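Subject: Re: [clovwood-reuse] Beeswax or oil on old brown furniture?
From: Hannelore Brinkmann
Date: Sun 14 January

Hello all, 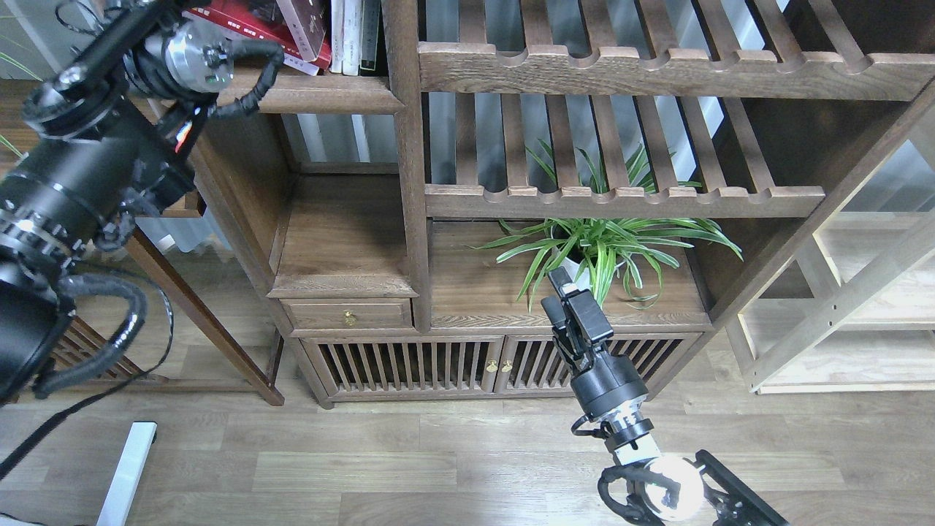
Dark-stained shelving cabinet, wood-plank floor.

Piet wrote:

> Does anyone have a view on what to put on dark stained furniture
> once it's been cleaned? I've got a chest of drawers from my aunt,
> probably 1930s, and it has gone very dull on top with a couple of
> white rings. My neighbour swears by beeswax, the man in the
> hardware shop wanted to sell me Danish oil, and my sister says leave
> it alone. I don't want to strip it. I also don't want the whole
> flat to smell for a month. Also, do the drawers have to stick this
> much?

Oh, I love this question! I've been at this for years now and I still get excited when somebody turns up with a dull brown lump that everyone else in the family refused to take.

Your sister is half right. Try the gentlest thing first and then stop and look at it in daylight the next morning, when you'll often find it doesn't need any more. What I do is a bowl of lukewarm water with the tiniest squirt of washing-up liquid, a cloth wrung out so hard it barely feels damp, and a dry cloth straight behind it. Do a patch the size of a dinner plate, then the next. You will be amazed (and a bit disgusted) by the colour of the cloth. I did a bookcase for my nephew in December and went through 11 cloths, all old pillowcases, and underneath the muck was a lovely warm reddish finish that none of us had ever seen.

On wax versus oil: oil wants bare wood to soak into. If your chest still has its old finish, and from what you say it does, the oil will just sit on top and go tacky and you will be cross. So wax. I use the soft beeswax one from Hagedorn, the small shop by the canal, which does smell, but nicely, and only for two or three days with the window open. Put on much less than you think. Leave it twenty minutes, then buff and buff and buff. If it still feels greasy you've used too much, and more buffing is the cure.

For scratches on something dark, rub a walnut kernel along them before you wax. I know it sounds like something off the back of a cereal packet but it really does work on the small ones! Try the back of a leg first all the same.

White rings are usually damp caught in the finish and not in the wood, so there's a good chance of shifting them. Lay a clean cotton cloth over the ring, iron on low, no steam, a few seconds, lift, look, again. Go slowly. I've had rings vanish in a minute and I've had one that took me a whole evening of the radio. Black rings are another matter and I'd live with those or stand a plant on them (with a saucer, please).

And no, the drawers do not have to stick! Take them all out, number them underneath in pencil, and rub a plain white candle along the runners and the bottom edges of the drawer sides. If one is still tight after that, look for a shiny spot where it has been rubbing and take it down with 400 paper, a few strokes at a time. Please don't do it this week, though. Everything swells in damp weather, and if you sand it now you'll have a rattly drawer by July.

A couple of other things while I'm here. The Pollo clamps are back in the tool cupboard, all of them, and so is the box of old brass handles, which has grown again. Piet, if you're missing any, bring one along to match and have a rummage. I also have the Mekano catalogue with the reproduction hinges if anyone wants to borrow it, the good pages are 42 and 77.

Do send us a before and after, I want to see those drawers!

Hannelore

--
clovwood-reuse: mending, swapping and passing on
To leave the list, send a blank message with "unsubscribe" as the subject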